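Friday, Skimach build notes, picking up after lunch

OK so the endgame loop. I spent the whole morning in the build and I have opinions, most of them about loot.

Where we left it: you finish the Padilla chapter, the credits roll, and then the map resets with harder patrols and the contract board opens up. That part works fine. The trouble starts at the second tier of contracts, where every single one I pulled was an escort. I rerolled the board until I got bored and it kept handing me escorts. I dug into the weighting table and the other contract types are all there, but their minimum rank is set to 40 when it should be 4. Classic. Fixed in my branch, not pushed yet, I want to play it over the weekend first.

Jorner (the smuggler faction, for whoever reads this later and missed the rename) still sells the old starter gear at endgame prices. A plain coat was 2345 credits! I laughed, then I bought it, then I was mad that I'd bought it. The shop pulls its price multiplier from world tier but its stock from chapter, and after the credits there is no chapter, so it falls back to the first one. I'd like to split the stock list into its own file and stop hanging it off the story at all. Need to ask whether anybody else reads that field before I rip it out.

Co-op: tried it with 2 players on the dam map. Much better than last time. Reviving feels good now, the shorter timer was the right call. One nasty thing – if the host opens the map during a revive, the guest gets up but keeps crawling. You can finish the whole mission crawling, and I did, and it's pretty funny, but it has to go. My guess is the stance flag never gets sent when the menu is up. Look at that Monday morning with fresh eyes.

Renders, all of them with the white arm and the white table: 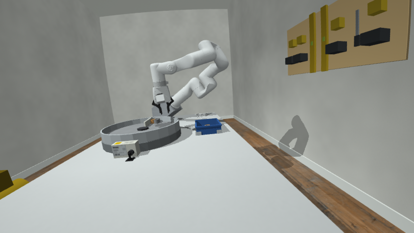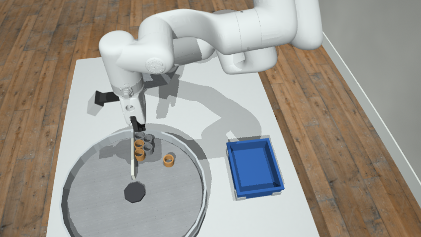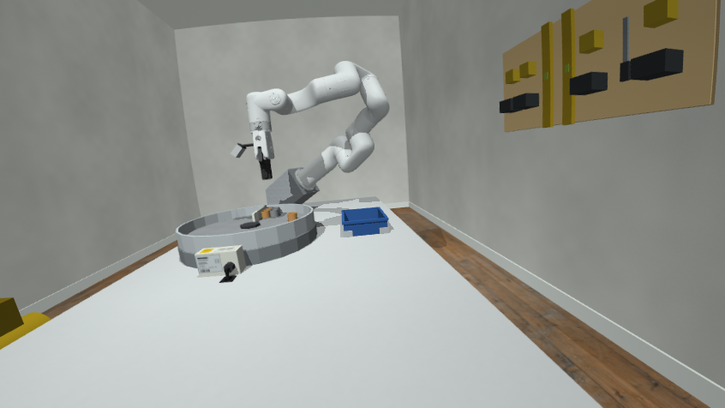
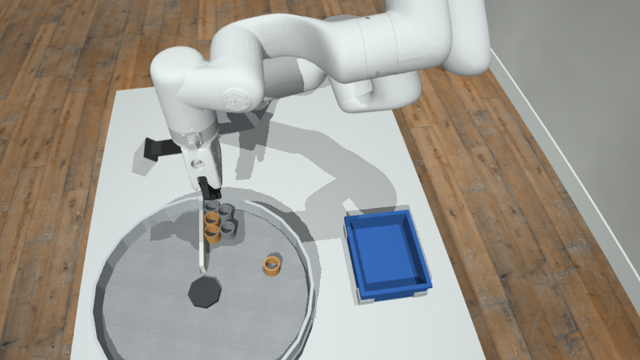 Sound next. The rain loop on the rooftops has a click in it every time it comes back around, and once you've heard it you can't stop hearing it. I put a short crossfade on it and the click went away on my headphones, but on the speakers I can still hear a tiny bump. Might just be the source file. There's a longer take in the shared folder that I never tried, so that's the next thing to swap in.

Clillex boss fight. I really like this one now! The second phase used to be him standing in the middle with a shield while you waited, and now he runs for the generators and you have to cut him off. It's so much more fun. Two gripes though. He can get stuck behind the left generator if you shoot the floor panel out first, and then he just jogs in place until the music runs out. And his health is set to 1572 on every tier, so at the top tier my build melted him before he got through his first line of dialogue. Somebody (me) typed a flat number in there for a test and forgot. I'm putting him back on the curve and adding a little to the shield so the fight lasts long enough for the phase change to land.

Also the dialogue itself talks over the objective text. Minor, but it reads like a mess with subtitles on. I moved the objective text up a line and it's better, still not great. On the smaller screen setting it bumps into the ammo counter, so moving it up any more won't help. Could fade the objective out while he's talking?

Saves: loaded my old May save to check it still opens. It does, but it drops the two weapon mods I had on the rifle and gives me nothing back for them. I think old mods should turn into parts when we can't match them. People will be upset if stuff simply vanishes, I was upset and it was a test save.

Stuff for next time:

push the contract rank fix if the weekend play goes OK
shop stock file, ask first
crawl bug, stance flag
longer rain take
Clillex pathing around the left generator, then the health curve
mods to parts on old saves

Build was still running when I left it on the rooftop map, memory looked flat the whole time, will check the log when I'm back in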